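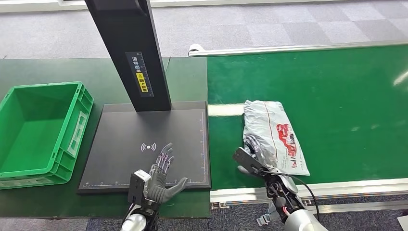 One member wrote in before the meeting to say that the June parcel charges had been put on her statement twice, that she had paid both in good faith, and that she would like the money back before anyone starts talking about new rates. The letter was read out in full and is dealt with under item 3.

Print this page
E-mail this page
Search this site Enter keywords Go

JESEVOW GARDEN SEED EXCHANGE
Minutes of the general meeting held 16/09/2020 in the upstairs room at Farnik Hall

1. Opening and attendance

The meeting opened at 7:05 p.m. The chair welcomed those in the room and those listening by phone. The line dropped once during item 4 and was restored. There were enough members for a vote. Apologies had been received and were noted.

2. Minutes of the June meeting

The minutes were accepted with two corrections. Under item 6, "runner beans" should read "pole beans." Under item 8, the cost of the freezer repair should have been shown without tax. With those changes the minutes were approved.

3. Parcel charges

The bookkeeper confirmed that the letter was correct. The June charges were entered once from the packing sheets and again from the carrier's invoice. The mistake affected 40 members. Credits have been worked out for all of them and will show on the next statement. Anyone who would prefer a check may ask for one in writing by the end of the month.

A member asked why the packing sheets and the invoice both go into the same ledger. The bookkeeper said that this was how it had been done when parcels were few. From now on only the invoice will be entered, and the sheets will be kept in the folder as a check.

It was moved and seconded that the member who wrote in be thanked and refunded by check at once. Carried.

4. Mailing season

The exchange sent out 355 parcels in the season just closed, against 191 the season before. Most of the increase was in tomatoes, squash and peas. Flower seed was flat. The supply of padded envelopes ran out in the last stretch, and small boxes were used in their place, at a higher rate.

Discussion followed on whether to set a limit on the number of packets in one request. Points made:

Some of the large requests came from school gardens, and members did not want to turn those away.

A limit would be hard on people who garden in cold areas and order once a year.

Packing a large request takes up to four times as long as a small one – mostly in finding the packets.

The motion to set a limit of 20 packets was put and lost. A second motion, to ask for requests over 20 packets to be sent in by the end of January, was carried with two against.

The question of the envelopes was left to the supply desk, which will get a price for 3,000 from Hviid Paper and one other firm. The desk was asked to find out if the plain brown kind comes in the smaller size. The white ones show dirt and the ink smears on them.

5. Labels

Several complaints had come in about handwriting on seed packets. Two members received beets marked as beans, or could not tell which. The meeting agreed that every packet must carry the name of the variety, the year the seed was saved, and the grower's number, all in block letters. Packets that come in without a year will go into the trial bin and will not be mailed.

A member asked if growers could print labels at home. Yes, as long as the label is stuck down on all four edges. Loose labels came off in the freezer last winter and had to be matched by guesswork.

It was also asked that the mailing label go on the flat side of the parcel and clear of the tape. The carrier has twice returned parcels with tape over the address.

6. Seed storage

The repaired freezer has held its temperature since June. The older one has not. It was opened a few times during the hot spell and took most of a day to come back down each time. The storage desk recommends moving the onion and parsnip seed out of it first, as those do not keep well.

A used upright freezer has been offered by the Clutero Nursery at no charge, provided we collect it. Members discussed the stairs. It was agreed to measure the turn on the landing before giving an answer – the last one had to go back down.

7. Germination tests

Results were handed out on a single sheet. Lettuce and kale did well. The yellow crookneck squash was poor for the second year and will be dropped from the list unless a grower can supply fresh seed. One member has some and will bring it in. The leek test has to be done again because the trays were left on the radiator.

The paper towel method was discussed. It was felt that the coffee filters used by some growers are easier on small roots, which grow into the towel and tear. No change was made to the instructions.

8. Fall swap

With indoor numbers still restricted, the fall swap will not be held in the hall. Members considered the parking lot at Farnik Hall and a swap by mail. The parking lot was preferred. Tables will be set well apart, with one household at a table, and packets will be handed over in closed bags. Members must bring their own pens. There will be no food table this year.

If it rains, the swap moves back one week. If it rains again, it is off, and bags may be left in the box by the side door.

9. Seed list

The new list goes to the printer in November. Changes to descriptions are due by the end of October. Growers are asked to keep each entry to two lines. The entry for the Jesevow pink tomato ran to eleven last year and pushed the index onto a separate sheet.

A member asked if the list could be put out only as a file. After discussion it was agreed to print as usual and to let members tick a box on the renewal form if they do not want a paper copy.

10. Other business

The key to the upstairs cupboard is missing. Whoever has it is asked to leave it at the desk downstairs.

The hall has asked that bicycles not be left in the entry.

Dues stay as they are for the coming year.

11. Next meeting

The date will be set once the hall confirms its winter hours. Notice will go out by mail and e-mail.

The meeting closed at 8:50 p.m.

Print this page
E-mail this page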